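The Little Square Cup and Other Desk Things

Hi again! I finally got the September gallery up, and it's a small one. Back in the spring I promised Elli Lindqvist I'd do a page on the plain, pale, boxy things I can't seem to stop liking, and she has been reminding me ever since (thank you, Elli, I think). So I picked out a few from the table. Click through, leave a comment, tell me I have too much beige in my life.

First up is the cup. I've been a sucker for square cups ever since I bought my first one at the Daltard market, and I love how the rounded corners keep it from looking stern. Great for pens, terrible for drinking coffee!

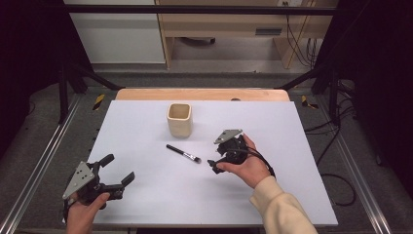 Square beige cup with a black marker, on the white board.

Next is the bottle, which is pretty much the cup's tall cousin. Same creamy color, same soft corners, only in plastic. Maricica Mihăilă says it looks like something from her grandmother's bathroom shelf, and I'm taking that as a compliment.
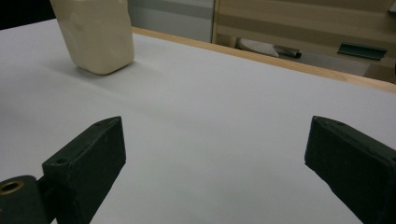 Cream bottle, standing toward the back of the white tabletop.

I get asked about the table more than about anything I put on it. People like the white with that strip of honey-colored wood along the edge, and so do I.

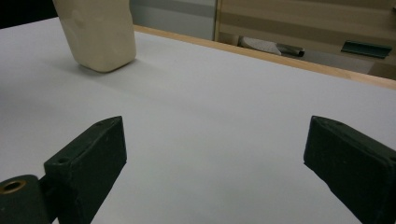
If you want the same look at home, start with a matte white top, because glossy ones show every fingerprint and I've lost whole evenings to wiping. Next month is teapots. I have 54 pictures to sort through, so wish me luck!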